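Minutes of the Supporters' Liaison Meeting, held in the clubhouse at Kurnstead in March. The meeting opened at 7.15 pm with Bohdan Shevchuk in the chair.

1. Apologies and previous minutes
Apologies were received from the ground safety officer. The minutes of the previous meeting were approved without amendment.

2. Cup semi-final, first leg
The Chair reported that the visiting side, Zernero, had asked for a larger share of the Sosa End. After discussion it was agreed to offer 195 further seats, subject to the approval of the licensing authority. The average home league attendance this season stands at 1,892 and the capacity for the tie has been set at 3,509.
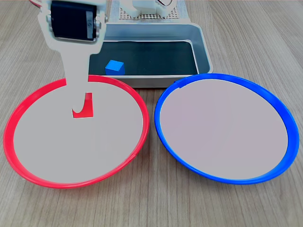

Kurnstead Football Club, Supporters' Liaison Group
Members asked whether season ticket holders displaced by the change would keep priority for the second leg. The ticket office confirmed that they would, and that letters would go out before general sale.

3. Travel to the second leg
Up to 2 coaches will leave from the Sidolska Road car park. Departure is at 4.30 pm. Under-16s must travel with an adult. A request for a later return time was declined by the operator.

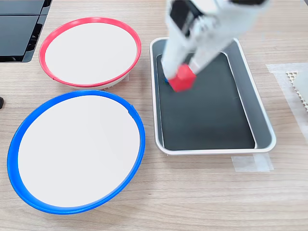
It was noted that the fare had not yet been fixed, and the Secretary was asked to obtain a final price in writing and publish it on the club website.

4. Conduct in the ground
The Group considered two complaints about persistent standing in the family section. Stewards will be asked to speak to those concerned at the next home fixture. The Chair reminded members that flares remain prohibited and that any supporter found with one will be refused entry to both legs.

5. Any other business
The turnstile at the north corner is still out of use. Action: Secretary to raise with the ground staff.

The meeting closed at 8.40 pm.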